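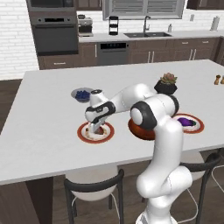 The Robot Kitchen That Never Needs Wiping Down

I had been promised a maintenance story. Zimia, the firm behind the Dustusora kitchen arm, likes to say that its test cell runs day and night with almost no upkeep, and when a company says that about a robot I want to meet the person with the oil can.

The person is Muthoni Lyimo and she hasn't got an oil can. She has a desk, two screens and a mug with a broken handle, and the cell she looks after is a simulation. The kitchen has an island with bar stools, a wall oven, a coffee maker, a sink with a tall tap. There is a plate of food at one end and an aubergine on a plate at the other, and the arm comes up between the stools and leans over the lot. None of it exists outside the computer.

So what is there to look after? I asked this in what I hoped was a polite voice. Lyimo has plainly been asked before, because she opened a spreadsheet instead of answering. It was the fault log, going back to December, and it was longer than the one I was shown last year at a biscuit factory with real conveyors and real crumbs.

What breaks when nothing can break

The top entries were all food. A simulated object has a shape you see and a second, cruder shape that the physics uses to decide whether anything is touching anything. When those two drift apart you get grasps that look perfect and close on air, or fingers that stop dead a thumb's width from the thing they're after. Lyimo calls this "fitting the skins" and it takes up most of her mornings.

Small pieces are the worst. The arm comes down on the plate with its fingers pointing straight at a scrap of brown and red food among the crumbs, and from across the room it looks like the easiest job in the kitchen. In the log it was the job with the most red beside it. The scrap would shoot off sideways when pinched. Then, after a change to the friction settings, it would stick to the fingers and refuse to be put down. Lyimo spent a week on it and I watched her change one figure, run it, swear under her breath, change it back.

"People think you set it up once," she said. "You set it up once the way you tune a guitar once."

I'll grant her that. I'm less ready to grant what Zimia's brochure makes of it, that hours spent here are hours saved on the real machine. Some are. But a real plate is greasy, and real crumbs get into a finger joint and stay there. The simulated arm was as white on the afternoon I left as it was when I sat down, and it will be as white next year.

Getting the base right

The part of the job I'd call proper setting-up, in the sense a fitter would understand, is the base. Where you stand an arm decides what it can reach and how awkwardly, and that holds in a computer as much as on a concrete floor.

Kheri Mutiso laid out the kitchen and has strong feelings about it. His first version had the arm further back, and it could get to the near plates well enough but had to fold itself up like a deckchair to do it. He moved it to where it is now, at the front of the island, and lifted the base by 3 centimetres. Moving a real one would have meant a drill, a level and a long argument over the floor. Mutiso did it before lunch.

That is the best case for the whole business and I don't mean to be mean about it. Getting a mounting wrong on screen is cheap. I've stood in a workshop where they had got it wrong in steel.

The trouble comes afterwards. Every time the base moves, everything that was tuned around it has to be checked again, and it's easy to skip the checking when no bolts have been undone to remind you. Mutiso admits the 3 centimetres cost Lyimo a fortnight. Paths that used to clear the fittings no longer did. Approaches that had come straight down now came in on a slant. They keep a routine these days: after any move, 100 runs from a fixed set of starting positions before anybody is allowed to touch another setting.

On my second visit the score stood at 72. It had been 70 before the latest round of fixes. I asked whether two extra successes in a batch that size meant anything at all, and Lyimo laughed and said she'd been hoping I wouldn't ask.

The view from the hand

There's a second set of checks that I found more convincing, and it is done from the gripper's end of the arm. Seen from the ceiling, so to speak, the kitchen is tidy and everything has elbow room. Go down to where the gripper works and you wonder how it gets anything done. Part of the gripper sits flat and grey across the bottom of the view, hiding the lower part of whatever is in front of it, and beyond that things crowd in and overlap.

Lyimo brought up a bowl with a chicken drumstick in it and something purple pressed in beside. Next to the bowl was the dish rack, dark thin prongs sticking out at different heights, with a bit of white wire threaded through. "Tell me where the drumstick ends," she said. I couldn't. The bottom of it was behind the grey.

This is where her upkeep starts to look like upkeep. The viewpoint has to be placed on the hand as exactly as a real camera would be bracketed to it, and if the two are out by a small angle the arm will reach with great confidence for the wrong side of the bowl. She checks it against a fixed target each morning. I asked why it would ever shift, when there's no vibration and no one to knock it. It doesn't, by itself. It shifts when somebody updates the arm model and the hand comes back with its origin in a different spot, and this has happened more than once with Skullon, the add-on they use to import parts.

Thin things give her grief too. A prong or a wire is easy to draw and hard to collide with properly, and if the step between one calculation and the next is too long, a moving finger can be on one side of the wire and then on the other without ever having met it. The cure is shorter steps. Shorter steps are slower, and slower is what Zimia is paying not to have.

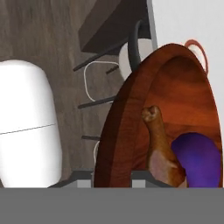 The bloke with the actual arm

Zimia has real arms as well, on loan to a small engineering outfit called Maksymiv, and I went to see them because I thought somebody ought to. Yaowalak Wiriya keeps them going. She does have an oil can, or at any rate a grease gun, and a drawer of finger pads worn smooth. (The heading is what the Zimia receptionist told me to ask for. She has heard it before.)

She was kinder about the simulated cell than I'd expected. When a new arm is being bolted down she uses Mutiso's layout as the starting point and says it gets her most of the way. After that she is by herself. The cell can't tell her that a cable will rub where the elbow turns, or how a joint feels when it's about to go, and she has stopped sending requests for it to try.

What she'd like is for the two logs to be kept in one place. At present hers is a notebook and Lyimo's is the spreadsheet, and nobody at Zimia has the job of reading both. Last winter she replaced a set of pads and found that grasps which had been failing for weeks came right the same afternoon. Over at Zimia, Lyimo had spent part of those weeks adjusting friction in the simulated fingers to match the failures. She had matched them very well. She was copying a worn part.

Jianguo Cui, who taught fitting and machining for years and now writes cross letters to this magazine, thinks the lot of them should be made to swap desks once a month. I put it to Zimia. Tatu Kinyua, who manages the Dustusora programme, said it was an interesting thought and that the next release would include more crockery.

I asked her for a figure: how many faults found in the simulated kitchen had later turned up on a real arm. She said they didn't collect it like that. I'd have thought it was the first thing you would collect, and I said so, and she wrote it down.

Lyimo was back on the plate when I looked in to say goodbye. She'd got the scrap of food to stay between the fingers by giving it a little more weight than it ought to have. She wasn't happy with this and had put a note in the log to undo it.

More from this section
Who greases the night shift?
A cobot in the cake shop: six months of icing
Readers' letters: Jianguo Cui on torque wrenches, again
Buying a second-hand arm without crying
The warehouse that went back to trolleys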